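Manipulation Project – Handout 5: Clearing the Table

Hi all! Araceli Alcaraz here again. Thanks for getting the Cirberg logs in on time (well, most of you), and I've read every one of them. Team Plolthorpe, your gripper calibration notes are lovely and I'm going to steal them for next year.

So, now that your arms can pick up a foam block, we move on to real stuff. Each team writes a task plan for a mixed tabletop: what gets picked, in what order, with which grasp. You have until the end of March, and the plan counts for 3 points of your project grade.

1. Sort by how things behave when squeezed

Start with stiffness, then shape. The little white carton is easy, flat sides and a nice top edge. A paper cup standing on its rim is wider at the bottom, so a side grasp that's too high can slide right up the taper – try it with your own fingers first! The mesh pen holder tends to give people trouble with depth readings, and the grapes are a whole lumpy bunch with a curly stem trailing off, so please decide where your grasp point is before you write any code.

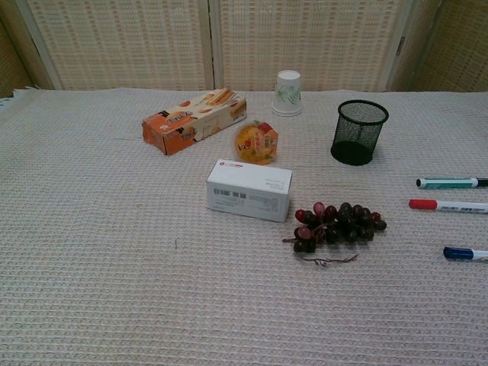
2. Write your pick order

One line per object: name, grasp type, approach direction, where it goes. Markers lying side by side need a note on which one you take first and why. If your planner wants to drag something across the waffle cloth, say so, because the cloth may come along too (ask Aitana Gallardo about her first run).

3. Hand it in

One page, please – last year I got one with 116 lines and I did read it, but slowly. Put your team name at the top and drop it in the box outside room 172 before lunch.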